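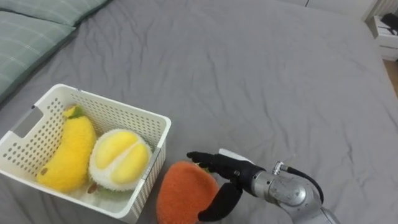 Agustina Quiroga

Plush fruit stored in a basket on the bed: which basket, and how often to wash?

We keep a set of plush toys shaped like fruit and vegetables (banana, durian, carrot, strawberry) in a white plastic basket with small round holes in the walls. During play the basket goes on the bed, directly on the gray sheet. Two issues.

1. Lint. The toys have a fuzzy pile and pick up fibers from the sheet. The durian is the worst, as the white part traps everything.

2. Base marks. After an afternoon on the mattress the basket leaves a rectangle of creases in the sheet. The sheet is a Vevard, cotton, fitted, washed at 60. I do not iron it.

I would like to keep the basket if possible. It was bought in January and fits the shelf. Is there a washing interval people use for plush that lives on bedding? The care labels give a temperature and nothing else.

Damián Fuentealba

Lint first. Sheets shed most in the early washes. Wash the sheet separately from the toys for the first 7 cycles and clean the dryer filter each time. After that the transfer drops to a level a lint roller can handle. For the durian, use a soft dry brush, working outward from the crease between the two yellow segments.

Creases: place a folded towel under the basket. It spreads the load and keeps the rim of the base off the cotton. Fold it to the size of the base or slightly larger. 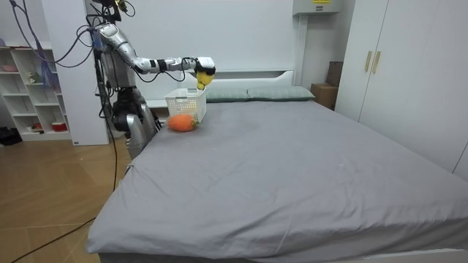 Can the basket be washed together with the toys?

Wash it separately. Use lukewarm water and dish soap, push a bottle brush through the holes, rinse, and stand it upside down until the walls are dry. Put the toys back only when both are dry, or the bottom layer will smell.

On intervals, I wash plush every 12 weeks in a mesh bag, cold, low spin, air dried flat. Check the label before using a dryer. Small sewn-on parts such as leaves and stems should be inspected after each wash and restitched if a thread has lifted. 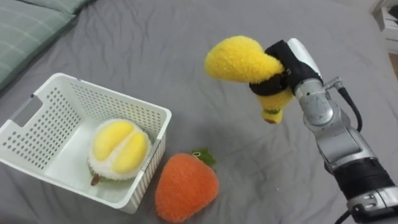
nigatu_home

I had the Indevel basket with solid walls and went back to one with holes. Air gets in. The solid one smelled.

Also get a lid.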